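11 September 2022

I spent most of this week arguing with a grasp planner about luggage. The planner is called Fudolis, Ravindran Nair wrote most of it, and it has strong opinions about ridges.

Give it a box and it behaves like an adult. Give it a hard-shell suitcase lying on its side and it gets greedy. Every groove looks like two nice parallel edges, so it scores them all, ranks them, and sends the arm off to pinch a piece of molded shell that sticks out about as far as a fingernail. On one view I got 687 candidates. The handle, the thing people have been using to pick up suitcases for quite a while, wasn't among them.

My first fix was to smooth the depth map until the ridges went away. So did the wheels, and the planner then proposed sliding a finger straight through where a wheel used to be. Signe Tveit looked at the plan and asked if I'd been sleeping.

The second fix was duller and I like it more. I cap the list at 150, throw out anything narrower than the fingertip, and make the planner check each survivor from 3 camera poses before it gets to move. 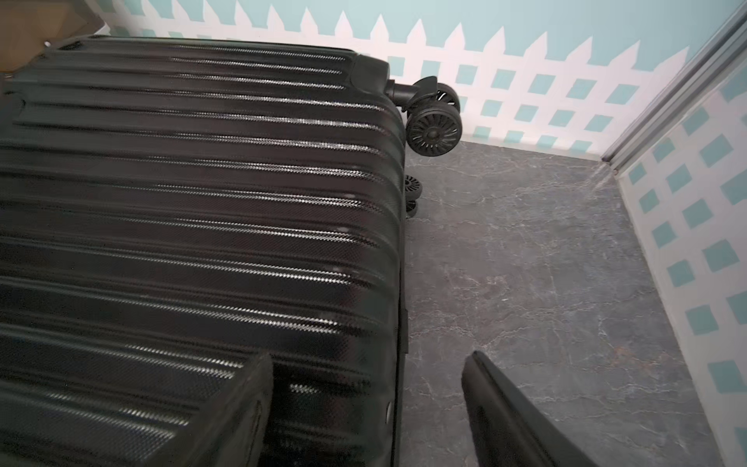
Shiny black plastic is still a pain. The highlights slide along the shell when the wrist camera moves, and the depth filter treats them as news. I've started masking anything that shifts more than the geometry says it should, which helps until the mask eats half the case. Divya Thampi thinks I should fit a plain rounded box to the whole thing and stop looking so closely. She's probably right - I'll try it once I've finished being annoyed that I didn't start there.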